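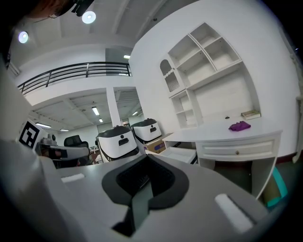 What is a mezzanine?

A mezzanine is an intermediate floor set between two main storeys of a building, or between a floor and a high ceiling, and it usually covers only part of the room it stands in. The rest of the room is left open to its full height, so that a person on the upper level can look down into the space below.

Name

The word came into English by way of French from the Italian mezzanino, a diminutive form which goes back in the end to the Latin for "middle". In older writing it often means a low storey tucked in between two grander ones, with small windows and modest rooms, and you will still meet it in that sense in descriptions of Italian town palaces. In a theatre it may mean the lowest balcony, or the front rows of it, although in some British theatres it has been used for the space beneath the stage, which can be a little confusing for visitors.

General form

Most mezzanines run along one side of a room, or round two or three sides of it, and are carried on beams, on the walls, on pillars, or on some mixture of all of these. The open edge is protected by a railing, a low wall or a sheet of glass. Metal railings with horizontal bars are a common and rather handsome choice in offices and workrooms, as they let the light through and keep the view, but in homes and schools upright bars are often preferred, for the simple reason that small children are very good climbers.

The room therefore has two ceiling heights, and a good deal of its character comes from the difference between them. Beneath the mezzanine the feeling is snug and enclosed, and people tend to put things there that suit a lower ceiling: desks, a small kitchen, a row of cupboards or a table for meetings. Out in the open part the air seems larger, and taller shelving can be built against the walls.

Lighting

Lighting a room of this kind takes some thought. The high ceiling can be given large round lamps or hanging fittings, while the underside of the mezzanine generally needs lights of its own, very often fluorescent tubes, as the floor above keeps the daylight out. White paint on the walls, pillars and ceilings helps a great deal — it passes the light along into the deeper corners — and it is probably the cheapest improvement that can be made.

Sound and warmth

Warm air rises, and the upper level may be noticeably stuffier than the floor below, particularly in summer. Sound travels freely too. Ulla Hovland, in her affectionate short guide The Half Floor, describes the reading gallery at Clarnbridge, where 27 desks shared one long railing and a cough at one end could be heard quite clearly at the other. Carpet, curtains and well-filled bookshelves all soften the noise.

Rules and safety

Building rules differ from country to country, but they commonly deal with the strength of the floor, the height of the railing, the stairs, and the way out in case of fire. A mezzanine that takes up too much of the room may be treated as a full storey, with further requirements to match.

See also: balcony, gallery, entresol, loft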